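Search the list archive
Search
Advanced search

Subject: Re: [shared-meals] Table height and the soup evening
From: Horațiu Chiriac
To: shared-meals list

Hello all,

I answer below to Eilidh, and I am sorry that it comes so slow. I was in Barbu until the end of June and the connection there is weak.

Eilidh Laing wrote:
> We have the hall in Carkton for the soup evening, but the kitchen
> says that we can only use two burners. Last year Paula made the bean
> soup with smoked ribs and it was on the fire from lunch. Is there
> a version that can be ready by 6 and feeds 34? Also, can people eat
> standing up, or do we need to ask Plornow for benches again?
>
> Eilidh

First the soup. Yes, it can be done with two burners, but the beans must be soaked the evening before and cooked at home. I would use the dried white beans, the middle size. The big ones look nice in the bowl but the skin comes off and floats. Change the water after the first boil, then cook them with one onion cut in half and two bay leaves, and no salt until they are soft. My mother would put the salt at the beginning and we had many discussions on this.

The smoked ribs are a different matter. Paula Hodoroagă buys hers from a man in Pukel, and they are very salty, so she boils them alone for half an hour and throws that water away. If you buy ribs in the supermarket, please taste first. You may not need this step, and then you would only lose the flavor. For the people who do not eat meat I suggest a second pot with smoked paprika and a little celery root. It is not the same soup and we should not call it the same name on the sign.

In the hall you only put together the beans, the ribs and the fried vegetables (onion, carrot, red pepper, tomato paste at the end so it does not burn), and let it boil slowly. If you light the burners at 4, it is ready by 6. Tarragon goes in when the fire is off. Traian Ciobanu wants lovage in place of tarragon. He can bring it in a separate bowl.

Now the question of standing. I prefer that people sit for a hot soup, but a small table on one leg can work for the bread and the pickled onions.
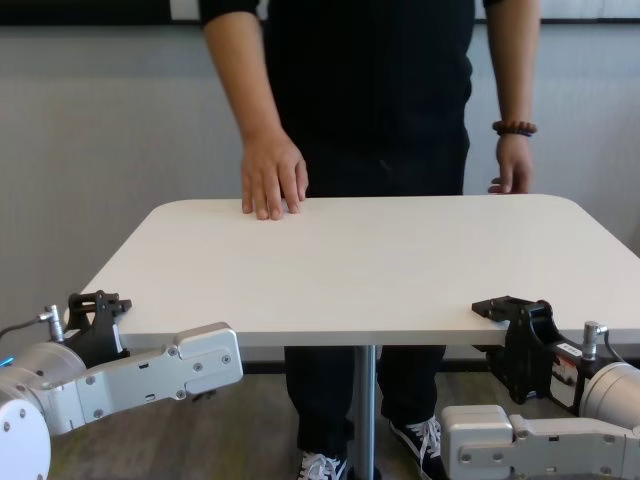

2 min read

For this kind of table my advice is to keep the heavy things near the middle, over the post, and not to put the full pot on it. The pot should stay in the kitchen and one person fills the bowls through the window. So yes, please ask Plornow for the benches. We had 16 from them last time and some stayed folded, so you can ask for fewer.

Two small things more. Natália Murín asked me if she can bring her rye bread. Of course, but it should be baked the day before, it cuts better. And could somebody check that there are deep bowls in the hall? In the spring we had only flat plates with a thin edge, and I do not want to carry soup on those again.

I can peel and cut from 2 in the afternoon, if somebody opens the door for me. I will bring my own knife.

With best wishes,
Horațiu

Contact the list owner | © shared-meals list and its authors | Back to top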